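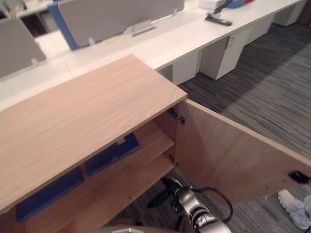

Call for participants: what do you call that color?

Hi! I'm Emília Gajdoš, and I'm looking for people who'd like to tell me what they call the colors in their own homes. You don't need any kind of art background. You don't need good taste in paint either (you should see my hallway).

The project is called Stusano and it's been my pet subject for years. It started with a fight over a couch. My sister called it green, I called it gray, and the man who delivered it called it "kind of a pond." I wrote all three down, and I haven't stopped writing them down since! Now I have a bit of money from the Darwish fund to do it properly, with a lot more people than my own family, who are tired of me.

What you'd be doing: I mail you a pack of 88 color cards and a little notebook. For 14 days you pick a few cards each evening, write down the first name that comes into your head, and then find something in the house that you'd call by the same name. A mug, a sock, the inside of a drawer, whatever you like. It takes about ten minutes. If you skip a night, just pick it up again the next evening and please don't lose sleep over it.

After that we talk on the phone for half an hour or so. This is my favorite part, I'll admit. People will write "beige" on eleven cards and then on the phone it comes out that one is oatmeal and one is their grandmother's raincoat.
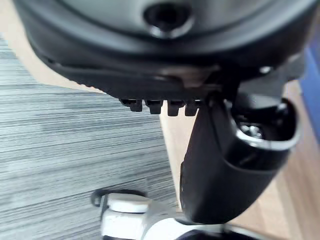 Dark colors are where I need the most help. Most of us have a dozen words for blue and then we get to the dark end and just say "black" and go make dinner. I want the other words, the ones you'd use if you slowed down a little. Look at the matte black in the photo and then at the lighter gray rim around the round hole, and try naming both without using black or gray. I got as far as "burnt toast" and "wet sidewalk" and I'm not happy with either one. If you already have something better, you're exactly who I'm after, so please write to me!

You'll get $50 when your notebook comes back, plus the cards are yours to keep. I cover the postage both ways. The cards are printed by Pralteck on heavy stock and they hold up well, though I'd still keep them away from coffee and small children.

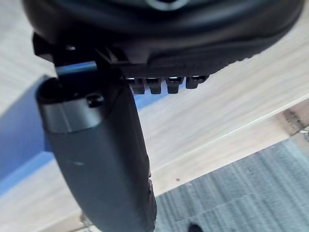 Who can join: any adult living in Sandton or close enough that the mail gets there in a couple of days. I'd love to have people who grew up speaking another language at home, and it's fine to write your color names in that language (add a note in English if you can). If you're color-blind, please do apply. I have a separate set of questions for you and too few people to answer them. The one group I can't take is anyone who mixes or sells paint for a living, sorry, you know too many names already.

I'd also like 4 households where everyone over sixteen takes part and fills in a separate notebook without peeking. Everybody gets paid, same as above. Parents, I'll need your okay in writing for the teenagers.

Packs go out in November. To apply, send me a short email with "Stusano" in the subject line, and tell me your first name, what part of town you're in, which evenings are good for a call, and what color you'd say your front door is. Replies may take me a few days, I answer them all myself.

Emília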